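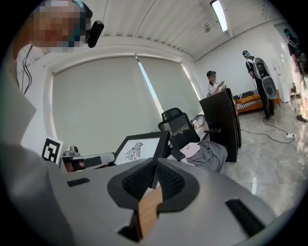

A few notes on buying a first button accordion second-hand, as I keep getting asked and I keep typing out the same answer. Long thread, mute if needed.

Background: I play a two-row B/C, badly at first and passably now. I started at 41. I don't repair for a living and I don't sell boxes.

First thing is the key. If you want to play Irish tunes with other people in Britain or Ireland, get a B/C or a C#/D. If you want to play for English dancing, a D/G melodeon is more use. They look much the same in a small photo and sellers mix them up all the time.

Ask the seller to play one button on the outside row, push then pull, and send you the sound. A tuner app will tell you what it is. It takes them a minute. If they won't, leave it.

I learned this by buying a G/C that was advertised as a B/C. Lovely box. No good to me. I sold it on in August and lost the postage both ways.

Budget. My first proper one was a Grellar from the seventies and it cost £200. It was out of tune in the top end and smelt of someone's loft, but it worked and I learned on it for years.

The best one I've ever been allowed to hold was priced at 3,000. I'm not going to say it wasn't better. It was a lot better. I'd still not have wanted it as a beginner, I'd have been scared to take it on the bus.

Makes. I can only speak about the ones I've had my hands on.

Grellar - heavy, loud, bellows last well. The thumb strap bracket works loose. Check the screws.

Varka - lighter, quick buttons, thin straps that want replacing. The older ones have a leather gasket that dries out, so listen for hissing when you hold it shut and pull gently.

I haven't tried any of the newer Varkas so please don't ask me about the red one.

Testing the bellows: undo the straps, hold the box up by one side with no buttons pressed and let the other end hang. Hand underneath, please. It should open slowly. If it drops straight open you have a leak, and leaks can be cheap or very much not cheap.

Testing the reeds: play every button, both directions, quietly. Loud hides problems. You are listening for notes that start late or don't start. One or two slow ones in the bass is normal on an old box.

Then do the same again with the air button half down. Someone will tell you this is pointless. I do it anyway.

Look inside if the seller will let you. On most boxes it's pins along the edge of the bellows frame. The wax holding the reeds should be a honey colour and a bit soft looking. If it's grey and cracked, a full re-wax is coming.

Mould on the leathers is a no from me. Rust on the reeds depends how much.

Tuning. Old Irish boxes are often tuned quite wet, with a wide wobble between the two reeds on each note. Some people love that. I found it tiring, and had mine brought in closer. There is no correct answer, but get used to the box before you pay for it to be changed.

Where to learn. I went to Mairéad Dunne's beginners' class, which was upstairs in a pub and is now in a school hall. She made us play one tune for 4 weeks. People left over it. I can still play that tune with a cold and no sleep.

Her main advice was to use the air button before you need it. She'd shout "breathe" across the room. It took me a long time to stop arriving at the end of a phrase with my arms at full stretch.

Her other advice was to stop tapping both feet.

Books. The one I used most was by Melquiades Solís, which surprises people, as he came to Irish music through a dance band. Plain layout, big notes, fingering for both rows. It's out of print. The second edition has a wrong ending on the jig at the back, play the last bar as the first bar and it comes out right.

Don't learn only from books though. I could read forty tunes before I could play any of them at speed, and then had to unlearn most of the rhythm.

Straps. Two shoulder straps if you have a bad back. I play with one and a knee, and my physio has views.

Lirer straps fit nearly everything and the padding doesn't slip. Serrano ones are prettier but the buckles sit right on my collarbone. Try them on over the sort of jumper you'd wear out.

Cases. Hard case if it goes in a car boot, padded bag if you carry it. Stand the box on its feet, the way it would sit on your knee. Left flat for months, the valves can droop and you get a rattly start to the notes.

Never leave it in a hot car. The wax goes. I've seen a set of reeds lying loose in the bottom of a box after one afternoon at a festival.

Sessions. Go along without the box for the first couple. Find out which tunes they play and how fast. Sit near the edge. Accordions are loud and a new player on a loud box playing the wrong B part is heard in the car park.

If there are 3 boxes there already, have a pint and listen.

Edit 03/06/2024: several people asking about left-hand basses. I ignored mine for two years and Mairéad says that was lazy. She's right. Start with just the one bass on the first beat and add the chord later.

Also asked: can you learn on a piano accordion and switch? You can. The tunes come with you, the bellows work mostly doesn't, as the button box changes note on push and pull and the piano one doesn't.

Will do a separate thread on concertinas when my friend gives mine back.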